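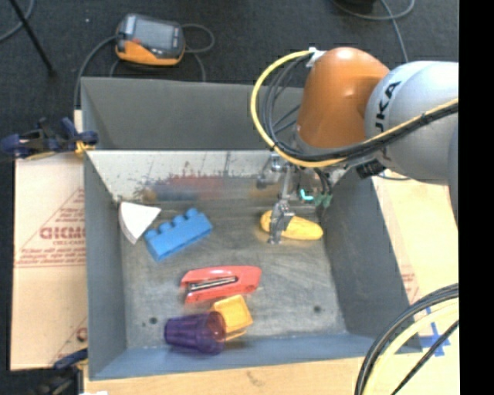 Gray metal bin, sloping sides, with loose items on the floor. Scuffing is normal with use.

Arkby sloped bins: frequently asked questions
Rostomier Storage Support
Page maintained by Jonalyn Sebastian. Last revised September 14, 2019.

General

What are the sloped bins intended for?
Mixed, loose, dry items that are picked out one at a time: office supplies, toys, hand tools, kitchen odds and ends, returned goods waiting to be sorted. The sides lean outward from the floor, so an item dropped against a wall tends to slide down toward the middle.

What sizes are available?
The Arkby is sold in one size, 700 mm along the longer top edge. The floor is smaller than the opening on all sides. Check the floor dimensions on the data sheet before ordering liners or dividers; liners cut to the opening will not lie flat.

What is the difference between the Arkby and the Pruitt?
The Pruitt has straight walls and a flat rim. It stacks when full and holds more for the same opening. The Arkby nests when empty but does not stack when loaded. For storage, choose the Pruitt. For sorting and picking, choose the Arkby.

Are lids available?
Not for the Arkby. The Pruitt lid does not fit it.

Filling

How full should a bin be?
For picking, one layer. Items should lie on the floor with a hand's width of clear metal between most of them. A bin loaded several layers deep still works as a holding bin, but small items will move to the bottom and stay there.

Can different kinds of items go in the same bin?
Yes. A stapler, a toy building brick and a piece of play fruit can share a floor without trouble. Keep to items of similar weight where possible. A heavy item dropped onto a hollow plastic one can crack it, and we do not treat that as a defect in the bin.

What should not go in?
Liquids, open containers, loose blades, damp cloth, and anything with exposed adhesive. Batteries should not be stored loose on a metal floor. Remove them from the item or cover the contacts first.

Long items keep ending up against the wall. Is the bin out of level?
Possibly. Put a level on the floor of the empty bin, in both directions. If it reads true, the cause is the shape of the item: long, rounded pieces roll until they meet a wall or another item, then lie along it. Set them down near the middle with the long side facing the nearest corner, or place a flat-sided block beside them.

Items get stuck in the corners.
Wedge shapes and thin flat pieces do this most often. Lift them by the edge farthest from the corner. Do not tip the bin to free them; everything else will end up in the same place. If it happens daily, fit a set of 4 corner inserts (ordered separately, installed without tools).

Do staplers need to be closed?
Close them and lay them on their side. A stapler left on its base takes a knock badly and can open when it falls over. Remove loose staples from the floor at the end of the day with a magnet wrapped in cloth, then shake the cloth out over a waste bin.

Floor holes

Can I cover the holes in the floor?
Yes. Use metal foil tape on the underside, with a second patch on the inside if the bin holds items smaller than the hole. Paper tape lifts within weeks. Do not fill the holes with hard filler if the bin will later be nested — the filler can catch on the bin below.

Small parts are missing after sorting. Where should I look?
Under the bin first, then inside the bin nested with it. Parts smaller than the holes belong in a tray set on the floor of the bin.

Surface and cleaning

The floor is scratched. Is this a fault?
No. The floor picks up light and dark marks wherever items are dragged or dropped, and it dulls with use. Scratches are covered by the warranty only if they were present on delivery and reported within 2 weeks.

Can the scratches be polished out?
Light ones can be reduced with a nonwoven pad, worked in one direction. The polished patch will be shinier than the rest of the floor, and small items can be harder to see against it under a strong lamp. We suggest leaving the surface alone.

How should the bin be cleaned?
Empty it. Brush out grit before wiping. Use a soft cloth, warm water and a small amount of dish soap, then dry the floor and the lower seams. Do not use bleach, oven cleaner or steel wool.

Dark streaks come off on the cloth.
Some transfer is expected during the first few cleanings. If streaks are still coming off after that, or if they come off on light-colored items, send a photo of the floor and of the cloth to support.

Will the metal mark plastic toys?
It can leave gray rub marks on white or pale plastic. These usually wipe off with soap and water. For pale items, use the felt liner.

Liners

Which liner should I use?
Felt for fragile or pale items. Ribbed rubber for items that roll. Both are cut to the floor only and leave the side walls bare. Liners made for the Pruitt are too large and will ride up the slope.

Does a liner affect sorting?
Felt holds thin cards and paper slightly and makes them easier to lift. Rubber makes it harder to slide an item across the floor, so pick straight up.

Ordering and returns

How many bins come in a carton?
Arkby bins ship nested, 2 to a carton. Separate them by lifting straight up with one person holding the lower bin. Twisting will scrape the walls.

Where do I send a return?
To the Bromcombe warehouse, with the return number written on the outside of the carton. Bins must be empty. Items left inside are kept for 30 days and then discarded.

Who handles questions not listed here?
Ebere Oyelaran, product support. Include the order number and say whether the bin is used with or without a liner.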